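Pre-Beta Safety Checklist, With Comments
Filled in by Osvaldo Leite, 7/7/25
Computer checked: Balcombe (my everyday laptop)
Job: adding a second startup volume for the Prusley beta

I love beta season. I really do! But I love having my files more, so every summer I go through this list before I let a preview system anywhere near my main machine. Copy it, cross out what doesn't fit, add your own lines. My comments are under each item, and I've left in the ones where I didn't pass.

PART 1: BACKUPS

1.1 Full backup finished and dated today
Result: OK
Comment: Went to the external drive I call Pimentel. It took most of lunch. Let it finish completely, and don't start resizing anything while the progress bar is still moving.

1.2 Backup opened and tested
Result: OK
Comment: I pulled back 5 files from different folders and opened every one of them, including a big photo library from last August. Please do this one. A backup you haven't opened is a hope, and it only takes a few minutes to try.

1.3 Second copy of the things that can't be replaced
Result: OK
Comment: Family photos, tax papers, and my recipe folder are also on a small stick in the desk drawer. The stick is slow as mud and I'm very fond of it.

1.4 Backup drive unplugged before the install
Result: FAILED, then fixed
Comment: Pimentel was still connected when I got to the disk list. The installer would have happily offered it to me as a place to put the beta. Eject it, pull the cable, then carry on.

PART 2: ROOM ON THE DISK

2.1 At least 100 GB free before making the new volume
Result: OK after cleanup
Comment: I started out short. Old installers and a forgotten virtual machine were eating a huge amount, and it felt great to see them go. Empty the trash too, or the space doesn't come back.

2.2 Disk check run, no errors
Result: OK
Comment: I ran it on the container and then on the main volume. If yours reports a problem, stop right there and repair it first.

2.3 New volume named so it can't be mixed up
Result: OK
Comment: Mine is called Pikis. Don't name it "Mac" or "New" or "Test 2." You'll be staring at that name on the startup screen half asleep one morning, and you want it to be obvious.

2.4 Reserve size set
Result: OK
Comment: I gave Pikis a reserve of 30 GB and left the rest shared. That's plenty for the system and the handful of apps I want to poke at. If you plan to try video editing on it, go bigger.
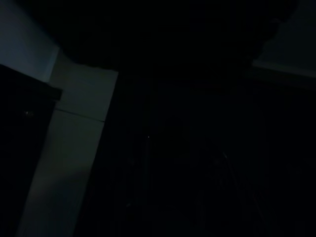 2.5 Main volume still listed and still the same size
Result: OK
Comment: Compare the disk list with what you wrote down before you began. You did write it down, didn't you? I keep mine on paper, in pencil, taped inside the lid of the charger box.

PART 3: POWER AND CONNECTION

3.1 Laptop on wall power, battery at 100 percent
Result: OK
Comment: Yes, both. The plug in my hallway office has a habit of working loose, so I give it a good push before a long install.

3.2 Sleep turned off for the length of the install
Result: OK
Comment: Remember to turn it back on afterward. Last year I forgot for a week and wondered why the fans were always going.

3.3 Connection steady enough for a big download
Result: PARTLY
Comment: It dropped once and I had to restart the download. The second try went straight through. Downloading the night before would be smarter, and I'm writing that into next year's list.

PART 4: DURING THE INSTALL

4.1 Right volume picked
Result: OK
Comment: This is the big one! Read the name out loud. Then read it again before you click. The installer picks your main volume by default, and you have to go into the disk choices to change it.

4.2 Beta kept away from main cloud account
Result: OK
Comment: I signed in with a spare account. Preview systems sometimes change how notes and photos are stored, and those changes can travel to your other devices. Skip the sign-in completely if you only want to look around.

4.3 Automatic updates set separately on each side
Result: OK
Comment: Beta updates on for Pikis, off for the main system. Check both, with your own eyes, after restarting into each.

PART 5: AFTERWARD

5.1 Can start up from either volume
Result: OK
Comment: I went back and forth twice. The first switch is slow, so give it time before you start to worry. Seeing the new desktop come up was a thrill, and seeing my boring old one come back was even nicer.

5.2 Startup disk set back to the main system
Result: OK
Comment: That way a surprise restart lands you somewhere safe.

5.3 Printer and external screen tried on the beta
Result: FAILED
Comment: Screen fine, printer missing. I've sent a report through the feedback app with the model and the steps. Do send reports, even short ones. It's the whole point of a beta, and it's fun when a later build fixes your bug.

5.4 Removal plan written down
Result: OK
Comment: Start from the main system, open the disk tool, select Pikis, delete the volume, and let the space go back to the pool. Delete only that volume and leave its container alone.

Still open: the printer (5.3) and the early download (3.3). I'll run parts 1 and 2 again before the next big build.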